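Reading time: 4 min

A Policy for the Household Paper Archive

September 28, 2026

For a number of years this household maintained its papers in the manner most households do, which is to say that they were kept, and that their location was a matter of memory. Warranty cards were placed with warranty cards when the correct drawer could be opened. Tax records were retained in the envelopes in which they had arrived. In September a request was received from the insurer for the original invoice for the boiler, and the search for that invoice occupied the greater part of a weekend. It was found inside a road atlas.

The present post sets out the arrangement adopted since then. It is published here in response to several inquiries received after the earlier entry on closing dormant bank accounts, and it supersedes the short note on shoeboxes, which should no longer be relied upon.

Scope

The policy applies to paper only. Digital records are governed by a separate arrangement that has not yet been written. Photographs, letters of a personal nature and children's drawings are also excluded. An early draft did include the drawings, and the resulting discussion was sufficient to have them removed from it.

Categories

All papers are assigned to one of 4 categories: Property, Money, Health, and Persons. Property covers the dwelling, the car and any appliance with a serial number. Money covers banks, pensions, taxes and wages. Health requires no definition. Persons covers certificates of birth and marriage, passports, diplomas and military papers, including those inherited from the Domański side of the family, several of which are in Polish and one of which remains unidentified.

A fifth category, Miscellaneous, was proposed and declined. Experience with the previous system demonstrated that anything placed under such a heading is not seen again. Where a document appears to fit nowhere, it is read a second time, and in most instances it may then be discarded.

Some overlap is unavoidable. The invoice for a hearing aid is both Health and Property. The rule in such cases is that the document follows the party who would ask to see it. As the insurer would ask, and the insurer in question is the health insurer, the invoice is filed under Health. The rule has been tested on the dog's vaccination record and did not perform well. That record is at present attached to the refrigerator.

Retention

Retention periods proved the most difficult section to settle. Advice differs from one source to the next, and much of it is written for businesses. The household has adopted the following practice, which readers should compare with the requirements of their own state before following.

Utility bills are kept for 3 years. Bank statements are kept for the same period, unless they record the purchase or sale of property, in which event they are kept with the deed. Pay stubs are held until the annual statement has been checked against them. Instruction manuals are kept for as long as the appliance is owned. The manual for the Toren bread machine was retained for a long period after the bread machine itself had gone, and this provision is intended to prevent a recurrence.

Certificates, deeds, wills and naturalization papers are kept permanently. No exception is made for documents believed to be obtainable again. The replacement of one certificate last year required two visits, a fee and a form that was itself available only by mail.

Labeling

Each folder carries a category, a subject and a year, in that order, written in pencil. Ink was used at first. Subjects change more often than one would expect, particularly where a bank has been renamed, and the folder formerly marked Prurnis Savings has now been corrected on three occasions as that institution passed from one owner to another. It is marked Dostero at the time of writing.
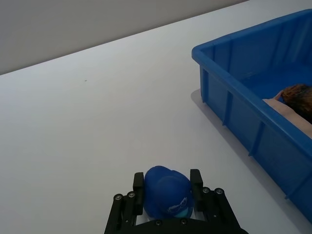 Colored tabs were considered and set aside. They are attractive on the first day, but the household does not agree on which color denotes Money, and one member is unable to distinguish two of the shades supplied. Plain tabs with legible handwriting have been found adequate.

Annual Review

A review takes place once each year, on a Saturday, and is limited to one afternoon. Expired papers are removed and shredded. The shredder accepts a small number of sheets at a time and must be rested between loads, and the schedule should allow for this. At the most recent review, 25 folders were examined and a large quantity of paper left the house, including the complete correspondence with a window company concerning windows at a previous address.

Members of the household are expected to attend. Tea is provided. Requests to keep a document beyond its stated period must be made aloud, with a reason, and are generally granted.

Outstanding Matters

The status of gift receipts is unresolved. So is the question of keys, which are not paper but which have begun to appear in the Property folders, usually without labels. A proposal concerning keys will be brought forward in due course. Readers who have arrived at a workable treatment of either subject are invited to set it out in the comments.

3 comments | 25 shares

This site uses cookies to remember your preferences. By continuing to read, you accept their use.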